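Comprar um robô com mãos: o que entra na conta além do preço

Parvathi Devadiga trata de compras de equipamento na Poretine há tempo suficiente para desconfiar de orçamentos com uma linha só. Quando a empresa decidiu avaliar um robô de dois braços para tarefas de bancada, como separar peças pequenas e arrumar tabuleiros, o primeiro documento que lhe chegou tinha exatamente isso: uma linha, um total e a validade da proposta.

"Devolvi no mesmo dia", conta. "Pedi o braço, a mão, o controlador, a instalação e a formação em separado. Se não consigo comparar duas propostas item a item, não tenho nada para levar à direção."

A conversa decorreu na sala de reuniões da Poretine, com Tamsin Tapsell, responsável técnica do projeto, a entrar a meio da manhã e a ficar até ao fim. As duas trabalharam juntas no caderno de encargos e discordam em alguns pontos, sobretudo no momento certo para comprar.

A mão custa mais do que se pensa

Segundo Devadiga, quem vem da automação clássica está habituado a pensar no braço como a parte cara e na ferramenta da ponta como um acessório. Com mãos de vários dedos, a proporção muda. Numa das propostas que recebeu, o par de mãos aproximava-se do valor de um dos braços.

"E é a parte que se gasta", acrescenta Tapsell. "Dedos, tendões, sensores, cabos. O braço pode trabalhar anos sem ninguém lhe mexer. A mão vai à assistência."

Por isso, o caderno de encargos pede preço para uma mão de substituição, prazo de entrega por escrito e uma lista das peças que a própria equipa pode trocar. A Cumel, um dos dois fornecedores em concurso, respondeu com uma tabela completa. A Tromel enviou primeiro um folheto comercial e só à segunda insistência mandou os preços das peças.

Devadiga não excluiu ninguém por causa disso. Anotou, e a nota conta na avaliação. "O fornecedor que demora a responder antes da venda não vai ser mais rápido depois", diz.

Horas de operador

A rubrica que mais cresceu entre a primeira e a segunda versão do orçamento foi a do tempo de pessoas. Tapsell calculou 340 horas no primeiro ano, entre preparação da bancada, recolha de demonstrações, acompanhamento dos testes e reposição dos objetos depois de cada tentativa.

"A primeira versão tinha zero", diz ela. "Estava escrito que a equipa absorvia. A equipa não absorve 340 horas, a equipa deixa de fazer outra coisa."

Devadiga concordou em inscrever as horas, mas obrigou a separá-las por tipo. Repor peças num tabuleiro não exige o mesmo perfil que rever os registos de uma sessão falhada, e o custo por hora é diferente. A separação baixou o total e tornou-o mais fácil de defender.

Também ficou previsto um posto de trabalho junto ao robô, com mesa, cadeira, portátil e tomadas. Parece um pormenor, mas na visita a outra instalação as duas viram o operador a trabalhar com o computador nos joelhos. "Mesas são baratas", diz Devadiga. "Ponham duas."

O espaço e o que fica no chão

A seguir à mão e às horas vem o espaço. A Poretine reservou 18 metros quadrados, o que dá para o robô, a bancada e uma zona de passagem. Tapsell queria mais. Conseguiu, em troca, que a delimitação da área entrasse na proposta e não fosse resolvida mais tarde com material emprestado de outro piso.

"Para a fase de testes, postes com fita servem para orientar quem passa", explica. "Mas não são proteção. A avaliação de risco é outra coisa e tem de ser feita por quem sabe, com aquele robô e naquela sala."

A avaliação foi orçamentada à parte, junto de um consultor independente dos fornecedores. Devadiga insistiu nesse ponto. Quanto a cabos, pediu que o plano de instalação mostrasse por onde passa cada um, incluindo os de alimentação, de rede e da paragem de emergência. A Cumel desenhou o percurso. A Tromel escreveu "a definir em obra", e a expressão voltou para trás sublinhada.

Comprar ou alugar

Aqui as opiniões dividem-se. Tapsell prefere alugar durante o primeiro período e decidir depois. Argumenta que o modelo atual pode ser substituído antes de estar amortizado e que a equipa ainda não sabe que tarefas vai querer entregar-lhe.

Devadiga fez as contas às duas hipóteses. O aluguer inclui manutenção, mas limita o número de horas de funcionamento a 2000 por ano e cobra as excedentes. Para um piloto, chega. Para uso regular em dois turnos, deixa de compensar.

"Eu não tenho preferência", diz. "Tenho uma folha de cálculo com as duas colunas. Se o piloto se ficar pelas horas previstas, aluga-se. Se a produção quiser o robô ao domingo, compra-se."

O compromisso a que chegaram foi um aluguer com opção de compra, em que parte das mensalidades é descontada no preço final. Só a Cumel aceitou negociar a percentagem. A cláusula ainda está a ser revista pelo departamento jurídico, que levantou dúvidas sobre quem paga os danos na mão durante o aluguer.

A reserva

O orçamento leva uma reserva de 20 por cento. A direção achou muito. Devadiga levou à reunião o projeto Ramasamy, uma linha de embalagem instalada na mesma casa, em que a reserva tinha sido cortada para metade e acabou por ser preciso pedir um reforço a meio do ano. A reserva ficou.

Tapsell já tem uma lista do que pode sair dali: tabuleiros refeitos à medida da mão, iluminação adicional sobre a bancada, um segundo conjunto de objetos de teste. Os tabuleiros preocupam-na especialmente. As divisórias que servem a dedos humanos podem ser estreitas para os do robô, e ela prefere fazer várias versões simples antes de encomendar uma definitiva.

"Não gasto dinheiro num tabuleiro bonito no primeiro mês", diz.

A decisão sobre o fornecedor está prevista para outubro. Até lá, cada um dos concorrentes tem de fazer uma demonstração com peças fornecidas pela Poretine, na presença das duas. Devadiga vai levar a grelha de avaliação impressa. Tapsell pediu para ver também as tentativas que correm mal, e quanto tempo leva a recomeçar depois de cada uma.
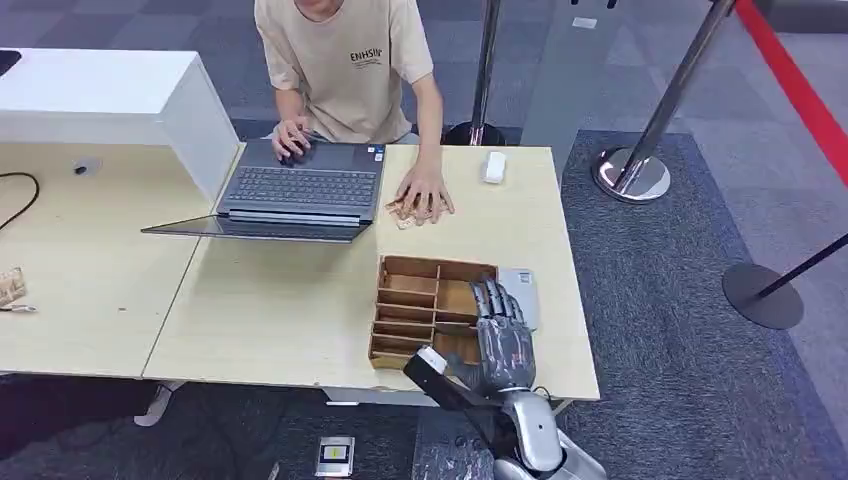

O preço da formação deve vir incluído na proposta do robô ou ser pedido à parte?

Convém pedi-lo à parte, com o número de horas, o número de pessoas abrangidas e o local indicados por escrito. Assim é possível comparar fornecedores e acrescentar sessões mais tarde pelo mesmo valor, por exemplo quando entra um operador novo. Se o fornecedor oferecer a formação, essas condições devem constar na mesma do contrato.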